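3. Materials and Methods

3.1 Study site

Fieldwork took place in the Veltent district, where basket making is still a part-time trade for many households. Most makers farm in the wet months and weave in the dry ones. Finished baskets are sold at the weekly market in Prarketis or to a dealer who comes by truck. Earlier work in the district (Kaewsai and Lockwood) dealt mainly with prices. We were interested in what happens to baskets after they are sold - how long households keep them, what they carry in them, and when they decide to throw them out or have them mended.

We worked in 20 households, ten in Prarketis town and ten in the villages along the Bhatt road. Households were recruited through two market sellers and by word of mouth. One household in the town group moved away before the second visit and was replaced by a neighbor on the same street.

3.2 Interviews

Each household was visited 4 times. The first visit was a general interview with the person who did most of the shopping. Interviews were held at home in the local language and lasted between 30 minutes and an hour. Ongart and Suksawat carried out all of the town interviews; Chareonsuk carried out those in the villages. Notes were typed up the same evening, and the two sets were read against each other at the end of each week.

We asked people to bring out every basket they owned, including those no longer in use. Many had forgotten baskets hanging in sheds or holding seed. For each one we recorded where it came from, what it had cost, who used it, and any repairs. Prices were recorded as people remembered them. No attempt was made to adjust older prices, and we treat them with caution in Section 4.

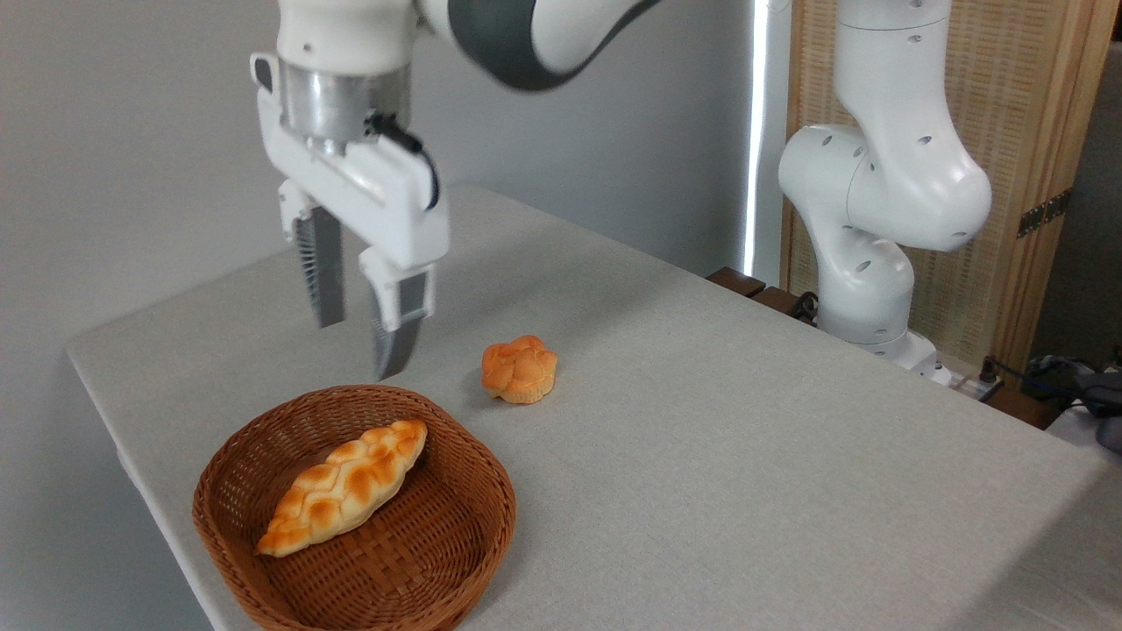

3.3 Condition scoring

Baskets were scored for wear at the rim, the base and the handle, where there was one. Scores ran from 0 (no visible wear) to 10 (no longer able to hold a load). The rim was scored separately from the body because owners often spoke of it separately: a basket with a broken rim was "finished," while one with a worn base could still be used for onions or laundry.

Two of us scored each basket without seeing the other's sheet. Where the scores differed by more than one point, the basket was looked at again and a single score agreed. Mended areas were scored as they stood on the day of the visit, and the mend itself was noted in a separate column.

Terms for basket types follow Brirner's regional list, with one change. We use "wicker" for any basket woven from whole or split rods, whatever the plant. Owners were seldom sure of the plant, and most of the dealer's stock comes from outside the district.
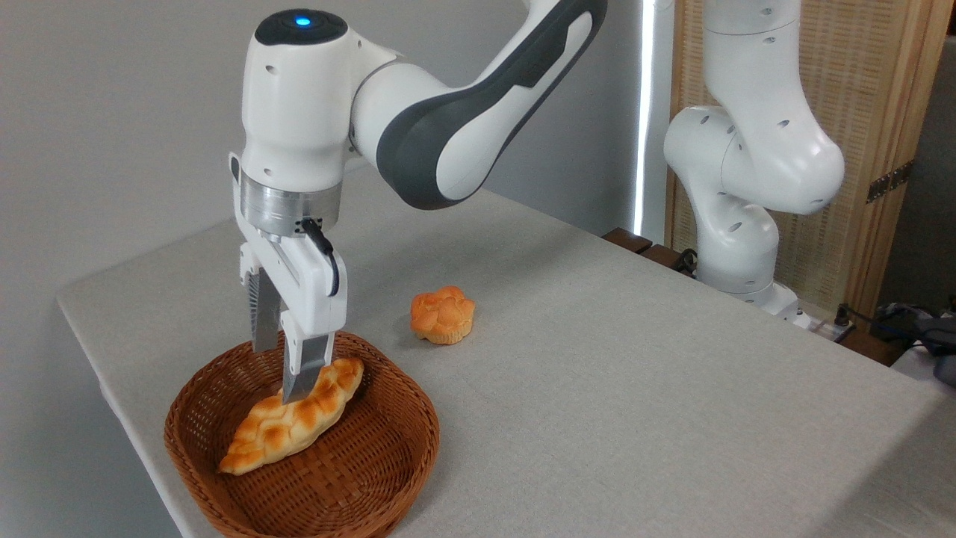
Figure 1. Woven wicker basket on a table with a pale gray linen tablecloth.

3.4 Payment and consent

Each household received 3,000 in local currency at the end of the final visit. Consent was given aloud and noted on the interview sheet. Household names have been replaced with numbers throughout.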